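19 de dezembro de 2020

Caderno da oficina – casa de Burnia, arrendamento e preparação para anúncio

Escrevo isto já com o chá ao lado, porque amanhã não me vou lembrar de metade e quem pegar no processo a seguir merece encontrar tudo num sítio só. Passei a manhã inteira na casa de Burnia, a tal de dois quartos com o quintal comprido, e a tarde aqui na oficina a passar as medidas a limpo e a tentar perceber por que razão a planta antiga e a minha fita nunca dizem a mesma coisa.

Começo pelas áreas. A planta que veio da Coutinho dá 140 metros quadrados, mas inclui a garagem e o alpendre, e o alpendre não é fechado, por isso não o podemos pôr no anúncio como área habitável. Medi tudo outra vez com o laser e depois com a fita, porque o laser se engana quando bate no vidro da porta da varanda (já me aconteceu em agosto, na casa de Fumia, e paguei caro a distração!). A sala está certa. O corredor é mais estreito do que na planta, e isso interessa a quem traga um frigorífico grande ou um sofá que não se desmonte. Deixei as medidas do corredor escritas a lápis na própria planta, no canto de baixo.

O terreno são 629 metros quadrados na caderneta. O muro do lado do caminho parece-me recuado em relação ao marco, mas com as silvas não consegui chegar ao marco de trás e não quero escrever aqui um número de que depois me arrependa. Fica para quando o quintal estiver limpo. 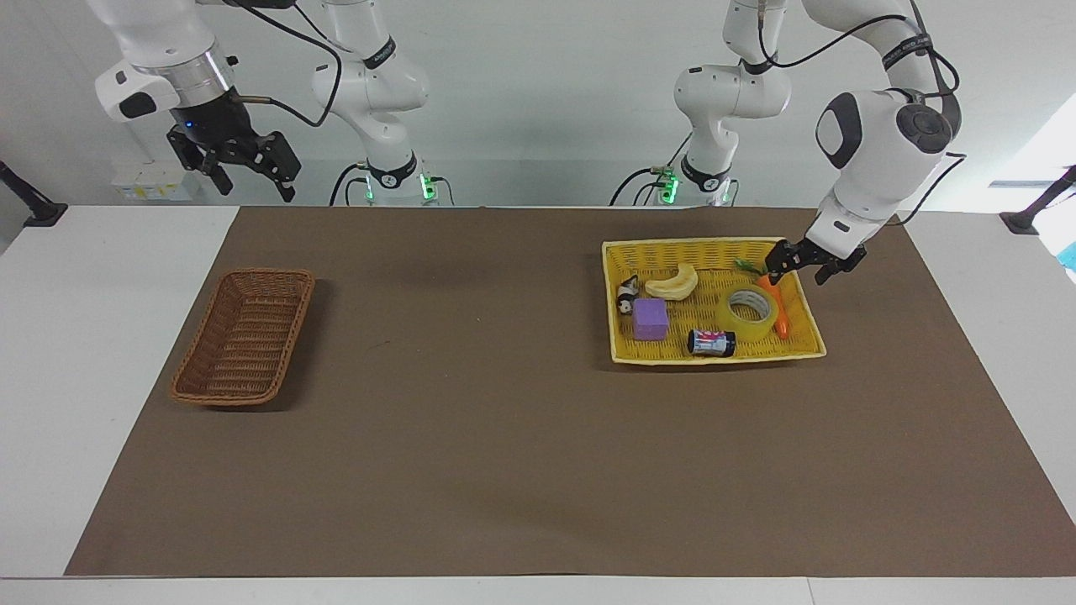

Mesa comprida, com o cesto de vime à esquerda e o amarelo à direita.

Humidade: há uma mancha no teto do quarto virado a norte, junto à caixa do estore. Passei o medidor em vários pontos e só ali é que subiu. Pode ser apenas condensação, a casa esteve fechada muito tempo e ninguém abriu uma janela, mas eu gostava que alguém subisse ao telhado antes de se pintar seja o que for. Já vi demasiadas manchas tapadas com tinta nova voltarem à superfície na semana em que entra o inquilino, e depois são telefonemas à hora do jantar e desconfiança de parte a parte. Se for telha, trata-se da telha e espera-se que seque.

A cozinha surpreendeu-me pela positiva. Os armários são antigos, mas as portas fecham todas, e a bancada de pedra só precisa de uma boa limpeza e de silicone novo atrás do lava-loiça. Eu não trocava nada. O proprietário falou em pôr tudo branco, como viu numa revista, e eu compreendo a vontade, mas o orçamento da Fudow para portas novas ficou em quase 1,000 euros sem montagem, e esse dinheiro rende muito mais no esquentador, que tem uma chama de que não gostei nada. Pedi-lhes que refizessem a proposta com o esquentador e sem as portas. Ainda não responderam.

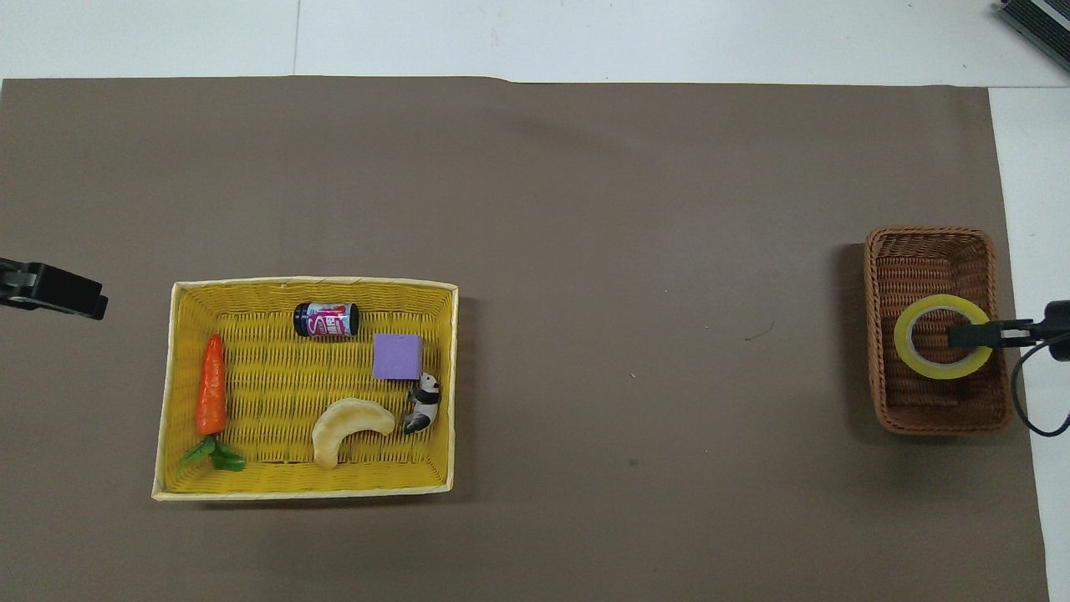 Quanto ao texto do anúncio, fiz um rascunho e risquei-o quase todo. Tinha lá escrito «luminosa», «acolhedora» e «perto de tudo» na mesma frase, e Burnia não é perto de tudo, é perto da padaria e da paragem do autocarro, que já é muito bom – prefiro dizer isso mesmo. O sol entra na sala de manhã e no quintal à tarde, e quem procura casa gosta de saber estas coisas antes de fazer a viagem. Convém também dizer logo que o aquecimento é a lenha e que a garagem é baixa para carrinhas.

Renda: continuo a achar que o valor pedido está um bocadinho alto para uma casa sem aquecimento central, mas não me oponho a que se experimente durante um mês e se veja quantas visitas aparecem.

Por fazer, sem ordem especial:
telhado do lado norte, ver as telhas por cima da mancha
limpar as silvas até ao marco de trás e medir o muro
certificado energético, confirmar a validade
insistir com a Fudow por causa do esquentador
mandar fazer 2 cópias da chave do portão, a que existe está torta e prende na fechadura

As chaves da casa ficaram no gancho do costume, com a etiqueta verde. A do portão está no meu bolso e amanhã trago-a.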